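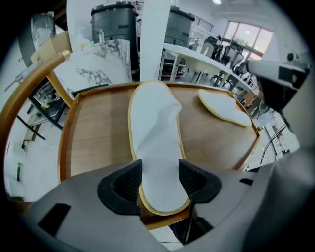

Berenice Chávez thought the cops had the wrong number when they called. Her bike had been gone from the rack behind the Ruvulthorpe train station since November, she told me over the phone, and she'd already bought another one. "I had to go dig out the receipt just to remember what color it was," she said.

Well, it was blue, and it was sitting in a rented storage unit out in Wasolton with 148 others. Yep, 149 bikes in one unit! Police say they opened it up on 1st June with a warrant, after a man tried to sell an e-bike to the very guy it was stolen from (I'd have paid to see that one). A 30-year-old man from Tandport was arrested and charged with possession of stolen property. They haven't given out his name yet, and they're still looking for a second person who signed the lease on the unit.

I've been writing about bike thefts around here for a while, and my inbox fills up every time I do, so I know how many of you have lost one. The department has almost 300 open reports from Ruvulthorpe and Tandport, and that only covers people who bothered to file. 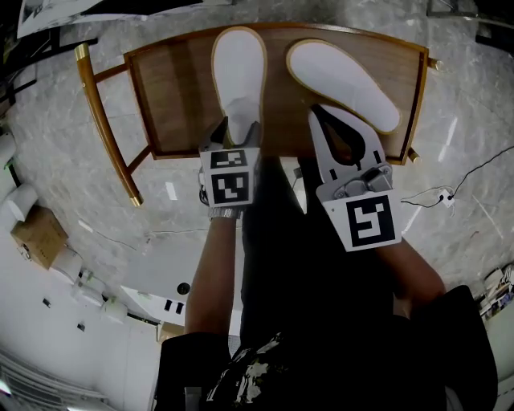
White slippers on a wooden chair.

So how do you get yours back? Bring a photo ID and something that shows the bike is yours: a serial number, a receipt, even an old picture of you riding it. The bikes are being held at the old Tsai warehouse in Wasolton, and you do have to call the property desk first for a time slot. Please don't just show up at the gate, they'll send you home.

Noémie Texier got hers back already, minus the seat and the bell. She's pretty thrilled anyway, and she says she's buying a much bigger lock this weekend. Anyone who knows something about the second renter can call the tip line and leave a message without giving a name.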